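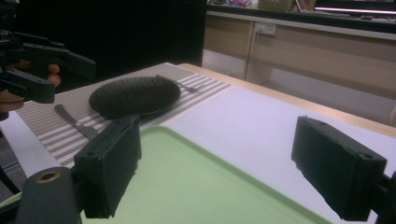

Green tray, white table.

August, 06:40. Loft hygrometer at 71, down from 78 at the same hour yesterday. Dehumidifier tank emptied before breakfast. I have stopped logging the night values by hand and let the Skisura unit keep them, though its clock drifts and I correct it when I remember.

Gas meter read at 07:00: 3,518. Entered on the sheet and sent to the supplier. Their estimate was 136 units over, so the direct debit should come down, but I will believe it when the letter arrives.

Main job was the cold water tank. Float valve has been passing slightly for weeks, with a drip at the overflow outside the back bedroom. Isolated at the stopcock, drained to the outlet, removed the valve. Seat scored on one side. The washer was hard and had taken a ridge. Fitted the spare Bonham valve from the cupboard – same thread, slightly longer arm, so the float had to be bent down to clear the lagging. Water level now settles 2 cm below the old line. Left it there.

Refilled, bled the airlock at the bath tap, checked the joint with dry tissue at 11:15 and again at 12:30. Dry both times. The overflow pipe outside was still wet at noon but that may be what was lying in the run.

Innes Niven rang about the loft boards. He has enough offcuts for the strip along the east side if I can live with mixed thicknesses. I can, with packing under the thinner ones. He also says the insulation there is laid the wrong way across the joists. I went up and looked and he is right. Another half day's work, and not in this heat. The loft was unpleasant by two o'clock.

Afternoon: relabelled the pipes in the airing cupboard. The old labels had gone brown and two of them were on the wrong pipe, including the one marked "hot return". Ordered pipe clips from Ukora, 15 mm, and a second isolating valve. Delivery not stated.

Hygrometer at 21:00: 69. Overflow pipe dry. Need to ask Innes for the 900 mm boards first, as the hatch will not take anything longer.

Contact | Copyright Loft and Pipe Diary | Back to top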